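Ticket 126 – Clothes folding, drawstring trousers
Site: Abu Hammour
Program: Girkero household chores evaluation
Opened by: Frauke Strobel
Priority: 2
Status: Open, returned to data review

Summary
The folding program does not complete the fold on dark knit trousers. T-shirts and towels pass on the same build. The fault was first reported by the Kornau test room and has since been reproduced by the Berko support desk on its own arm.

Reported behavior
The arm picks up the garment at the correct end and lays it out. At the first fold it closes on the drawstring instead of the waistband, lifts, and pulls the cord out to one side. The program then records the fold as complete and moves to the next step. The operator must stop the run by hand.

Initial response from support
The site was asked to confirm that the fingers were clean, that the grip force was at the default setting and that the work surface had not been changed. All of these were confirmed. A restart did not change the result. Support then requested the hand-held demonstrations on which the trouser routine is based. 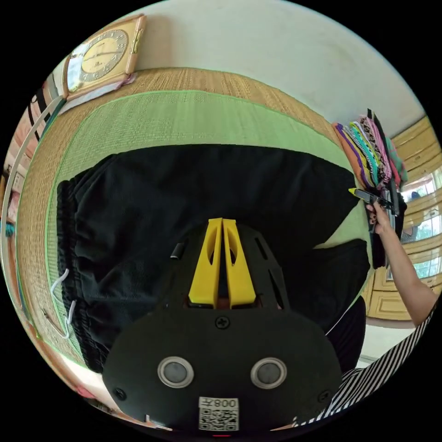
Review of the demonstrations found that the operators handle the waistband in more than one way. Some tuck the cord under before the first fold and others leave it lying outside. Both methods give an acceptable result when a person does the work, and the written instructions permit either. The program appears to have learned a mixture of the two.

A second point concerns contrast. Black fabric gives the program very little edge to follow, while a white cord is easy to find. Support considers this the more likely cause of the wrong grip, but it has not been proven.

Actions taken
Demonstrations were sorted by method, and those with the cord left outside were set aside. The routine was retrained on the remaining set. In the repeat test the arm took the waistband correctly on 2 of 4 attempts. On the others it again closed on the cord.

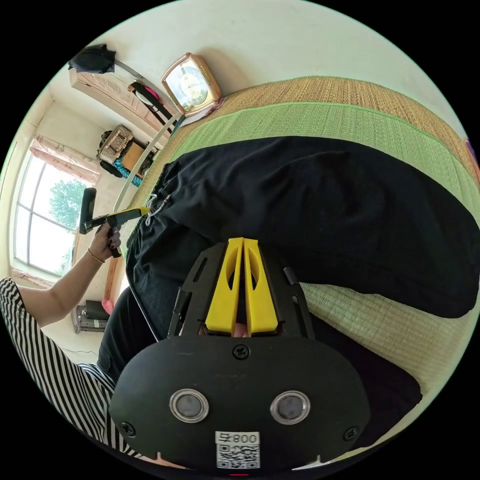

The result is an improvement but does not meet the acceptance standard. The site has asked whether trousers may be removed from the chore list until a fix is available. Support has no objection – the remaining garments are not affected, and a person can fold the trousers in a few seconds.

Work remaining
1. Record new demonstrations with one agreed method for the cord.
2. Add a check that stops the run if the waistband has not moved after the first lift.
3. Repeat the test on light-colored trousers with a dark cord.

Next review: July. Site contact remains Frauke Strobel.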